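Module 502: Interior Surfaces and Finishes
Handout 2: Timber movement in table tops
Course tutor: Janka Štěpánek

Wood takes up and gives off moisture until it is in balance with the air of the room. As it does so it swells and shrinks, mostly across the grain. Movement along the grain is small enough to ignore in furniture work. A top made from planks laid side by side will therefore change in width over the year while its length stays nearly the same.

How much it changes depends on the species, the cut of the board and the range of humidity in the building. Tangentially cut boards move more than quarter-sawn boards of the same species. A surface finish slows the exchange of moisture but does not stop it. Both faces should be finished alike; a top sealed on one face only will tend to cup.
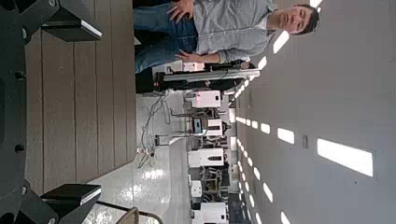

Fig. 1. Wooden table top of long planks with darker seams.

Fixing the top to the frame

The fixing must hold the top down and still let it slide across its width. Three methods are covered in the workshop:

Slotted screw holes. The slot runs across the grain of the top. Use a round-head screw and a washer, tightened only until the washer grips.

Wooden buttons. The tongue sits in a groove in the rail. Leave a gap of 2 mm between the shoulder of the button and the inside of the rail.

Metal shrinkage plates. Choose the slot direction to suit the rail. Plates on the end rails and the side rails will not face the same way.

Glueing the top to the rails is a fault and will be marked as such. The usual result is a split along a joint or near the end of a board.

Moisture readings

Take readings at 10 points before machining, away from knots and end grain. Set the meter to the correct species group. Record the room temperature beside each set.

Reading: Grasso, C., Solid Timber in Heated Rooms (Stendton), chapter 2. Notes on sliding dovetail battens follow in the next handout.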